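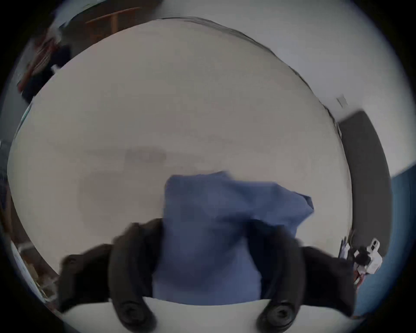
Dispensary switched my points program and my balance went from 746 to 41. Normal?

Asked in Dispensaries & Shopping

My regular shop got bought by Illance in May. Before that they used the Cloltum app for loyalty points, one point per dollar, and I had 746 of them saved up like a squirrel with a vape habit. After the sale I got a text saying my balance had been "carried over" to Majali Rewards. I logged in and I have 41.

The budtender said the new points are "worth more." I asked how much more and he said "more." Emailed support twice and got the same cheerful paragraph both times. Is there any rule about this for medical or adult-use shops, or do I just have 41 points now?

2 answers

Answer 1 (accepted)

Points are usually governed by the program terms and not by your state's cannabis regulator, who mostly cares about what's in the jar and who's buying it. Some states also limit discounts and giveaways on cannabis, so check whether yours even lets shops redeem points on flower. Mine only allows them on papers and hats. I own a lot of hats.

What I'd do:

Find the old Cloltum terms. Look for "conversion" or "transfer of ownership." Mine said points could be changed or ended at any time, in a font size suited to ants.

Ask support for the conversion rate in writing. Compare what 746 bought you before with what 41 buys now. If 100 old points got you five bucks off, you had about $35 in there. If 41 new ones get you the same $35, the budtender was right and you can apologize to him.

Screenshot the old balance if the app still opens. Receipts with the balance printed at the bottom work too.

If the numbers don't match, ask for the store manager in person, early in the day. I got most of mine back that way. If that fails, your state consumer protection office takes complaints online.

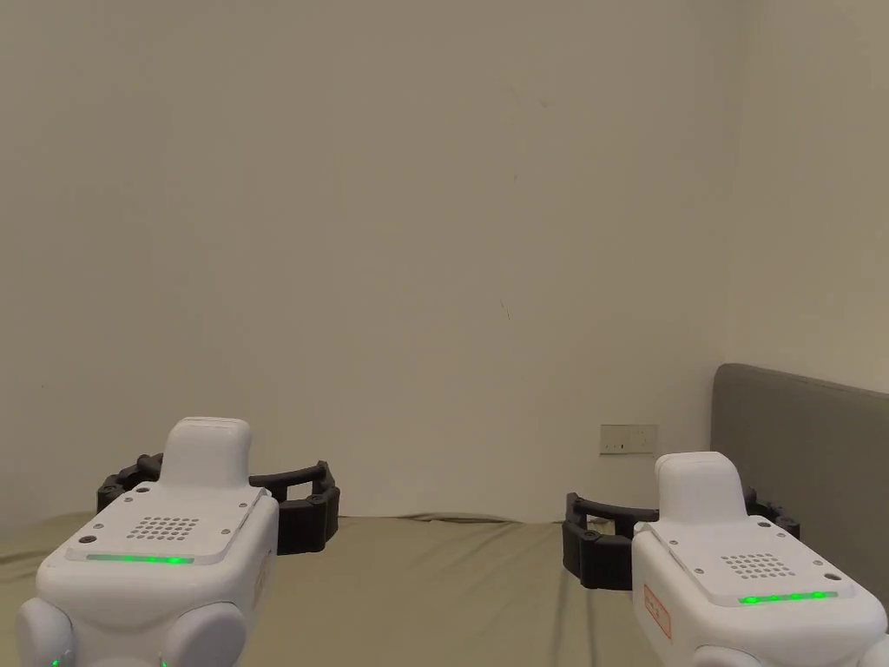 Bed with the olive-khaki sheet, plain wall behind.

Answer 2

same thing happened at my place when they went to Detix. lost more than half. I just go to the shop across the street now, no points but the pre-rolls are cheaper anyway and they don't text me at 7 am

Comment from the asker: Got the rate in writing. It is not the same $35. Going in tomorrow morning with a receipt I found in my glove box.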